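Hand-held gripper check, Kravets bench, August round

Tool: Fekier two-finger hand unit, no. 17
Done before the first session and again after every 20 grasps.

Really pleased with how this list is bedding in – it takes a few minutes and the notes get better every round. Please keep writing comments, even short ones!

1. Grip and trigger. OK. Smooth all the way.
2. Opening set to the Dorkar card. OK.
3. Log started. OK, counter at 742. Full service due at 1000.

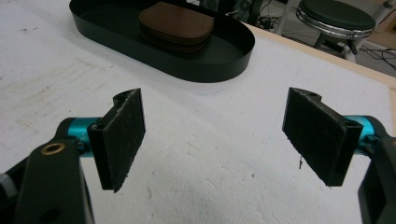
SECTION B: PADS, FINGERS AND BENCH

4. Pads clean. ACTION. Pale specks and lint on the black faces. Lint roller first, then look again under the lamp.
5. Loose threads. ACTION. One tiny dark fibre hanging from the right pad. Snip it, never pull, and check the edge it came from.
6. Teal cylinders. No marks noted, lovely shine on both. Try each by hand for play.
7. Work surface. Wipe down. Stray hairs and grey smudges on the white, and hairs end up on the pads.
8. Items to be handled. Black tray with the brown stack in it, ahead of the fingers. Fine to start there once 4 and 5 are signed.
9. Floor. ACTION. Black cables on the floor beyond the table, near the stool. Tidy into the Fastero clips and keep the walkway clear.

Re-check 4, 5 and 9 before signing. Spare pads are in the second drawer.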